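Notebook, room reset project, Koltville site
2019-04-04

Carried on with the table clearing runs in the simulator. Same room as before, same set of things on the table, start positions shuffled for each run. 521 runs finished out of the 1000 queued. The queue stopped overnight when the disk filled up with logs. Cleared the old ones and set it going again from where it stopped.

Changed one thing only: approach height over the table, lowered by 25 mm. Left the grip force alone. Last time I changed both and then couldn't tell which had done what.

Notes on the runs so far

Flat things are still the trouble. A book lying in the middle of the table gets pushed along until it reaches the edge, and then the gripper can get under it. That counts as a success in the score and I don't think it should. A guest's book pushed to the edge of a table is a book on the floor sooner or later. Need a second score for "moved but not picked up".

Bowls are fine if they come in from the side. From above the fingers land on the rim and the planner (Seok, still the old build) backs off and tries again in the same spot. It will do this until the run times out. Put a limit of three tries on it, after which it should leave the item and flag it for a person.

Laptops: agreed already that the robot doesn't touch them. They stay on the list of objects so that it learns to work round them. Same rule for anything the recogniser isn't sure of.

Left arm hardly used. It parks itself and the right arm does the whole table, even where the left would be nearer. Not urgent, but it makes each run longer than it needs to be.

Talk with the room staff

Went over to the Zekarent building after lunch and sat in on the shift changeover. Wrote down what was said while I still remembered it.

The present job: one person per room, 300 seconds allowed for table and surfaces, then beds, then floor. Everyone agreed that the table time is never kept to. Most of it goes on deciding what belongs to the room and what a guest has left behind, and the picking up takes hardly any time. I had it the other way round in the plan.

What they expect to change:
- Less bending and reaching over the long tables. This was welcome.
- More waiting. If the robot has the room, the person stands in the corridor, or does half of another room and comes back. Two people said they would sooner do the table themselves than walk back twice.
- Lost property. At present the person who finds a thing logs it and hands it in. If the robot puts it in the tray, whose name goes in the log? I had no answer. Asked for it to be put on the list for the November review, and was told, fairly, that November is too late.
- Breakages, same question.
- The flagged items. Somebody has to go round after the robot and deal with whatever it left. That is new work and it isn't in anybody's hours yet.

One of the night shift asked if the target would be cut once the robots were in. I said I didn't set the targets. True, but not much use to her. Passed the question on in writing to the Zekarent office and copied in the shift leads.

The supervisors wanted a screen showing which room each robot is in. The room staff wanted a light over the door. The light is cheaper and can be seen with your hands full, so I'm going with the light first.

Dronent have sent a new price for the bases. Not looked at it properly. Their drawing shows the charging point on the wall where the linen trolleys stand, so that needs sorting out before anyone orders anything — the trolleys have nowhere else to go.

Renders from the current batch

First one has the gripper open, with the book up at the top. Second is the room from high up, right gripper over the near end of the table.

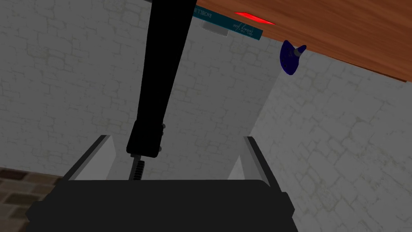
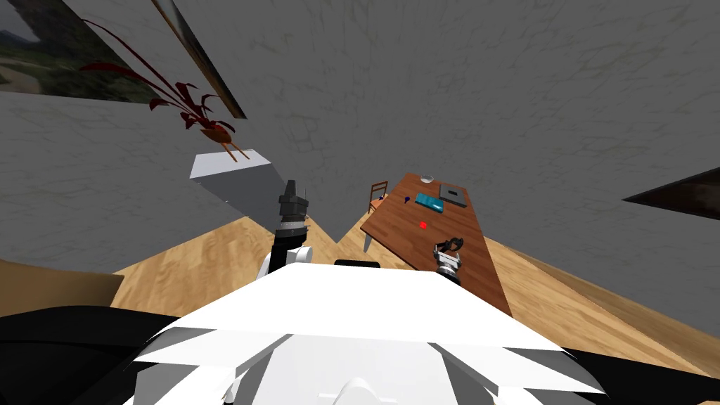
To do

- Restart check on the queue first thing. Logs to the big disk from now on.
- Second score for pushed items, and rescore the 521 with it.
- Try limit in Seok, three, then flag.
- Ask for real lost property lists, with names taken out. Our set of table objects is too tidy. The staff mentioned chargers, glasses, medicine, wet towels, half a sandwich.
- Time a few rooms by hand, with permission, sorting and picking up timed separately.
- Door light: find out whether it can run off the existing call system.
- Draft one page on who logs what when the robot finds something. Take it to the changeover before it goes to the office.
- Ring Dronent re charging point.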